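Gripper keeps dropping round fruit - student sorting project

Asked in Student Projects > Manipulation
Tags: gripper, demonstrations, fruit, beginner

Four of us are doing a sorting project for our robotics club and the showcase is in May. The task is to move fruit from a sheet onto a serving tray. We collect the demonstrations by hand with a two-jaw hand-held gripper with a phone mounted on it, then train on those. So far we have 900 demonstrations, nearly all of them done at Ghislain's place or mine.

Oranges work fine. The small dark red fruit are the trouble. The trained policy closes on them too high and they pop out of the jaws, or it pushes them along the plastic until they hit something. Sometimes it goes for the tray before it has anything in the jaws.

Pads are the textured rubber ones. I tried cleaning them and it made no difference. We can't change the hardware before the showcase, so it has to be fixed in the data or in the layout. Do we need more demonstrations, or different ones?

- Yuto Shibata

Comments:
Ottavio D'Amico: Can you post one of your layouts? Hard to say anything without seeing how far apart things are.
Yuto Shibata: Added one to the first answer, she asked for it too.

3 answers

Answer 1 (accepted) - Érica Guerra

Different ones. I coached the Lodham team through the same thing last year, and going from 900 to 4,000 of the same kind would mostly have taught it the same mistake more firmly.

Start by sorting what you have by object. If most of your demonstrations are oranges, the policy has learned the height for an orange and uses it on everything. A small fruit needs the tips a good bit lower, almost touching the sheet, with the middle of the pads level with the widest part of the fruit.

Then look at the layout. Yuto sent me this one.

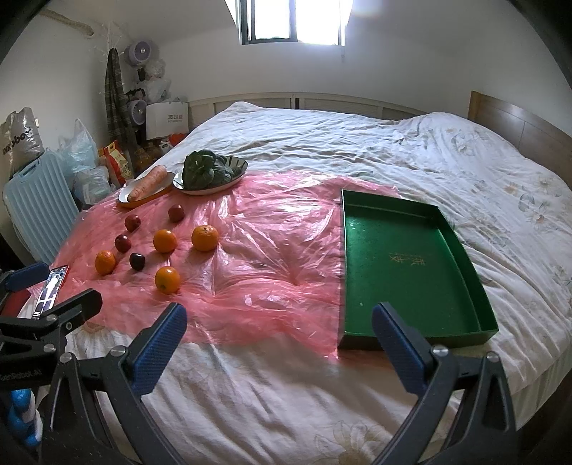
1. Put something flat and stiff under the plastic. You are working on a bed with a wrinkled duvet, so the height of each fruit depends on where it happens to sit, and a soft surface gives when the tips press on it. A large cutting board or a sheet of hardboard will do. The tray should be on it too.

2. Spread the small fruit out and do them by themselves for a while. Leave the oranges off completely. We did 22 good picks per position and 9 positions, and that was enough to see a change.

3. Move the tray. If it is always on the right, the arm learns to go right whether it has picked anything up or not. Put it on the left for some sessions and at the back for others.

4. Close slower in the demonstrations than feels natural. If you snap the jaws shut by hand, so will the policy.

5. Throw out any demonstration where the fruit slipped and you grabbed it a second time. Keep them in a separate folder if you want recovery behavior later, but don't mix them in now.

I would keep the vegetables on their plates. You need some things in view that are not to be picked.

Comments:
Yuto Shibata: We had kept all the second grabs in. Will pull them out tonight.
Weidong Bai: Point 3 was our bug as well, took us a month to find.

Answer 2 - Weidong Bai

Agree with the above. Also check the light. With a bright window at the back, morning and evening sessions look like two different rooms to the model, and dark fruit loses its edges first. We split our sessions between 10 am and 7 pm on purpose and the dark ones got better. Lock the exposure on the phone if your app lets you.

Small fruit like these also vary a lot in how soft they are. Buy firm ones and replace them when they start to give.

Answer 3 - Ottavio D'Amico

Use tennis balls. We did at Gwilliam and never had a problem.

Comments:
Érica Guerra: The task says fruit.
Ottavio D'Amico: Then lemons, they don't roll as far.

Update from Yuto Shibata: Redid the small fruit on a board, tray in three places, second grabs removed. It still misses when two are touching but the popping out is mostly gone. Ghislain is doing the evening sessions this week.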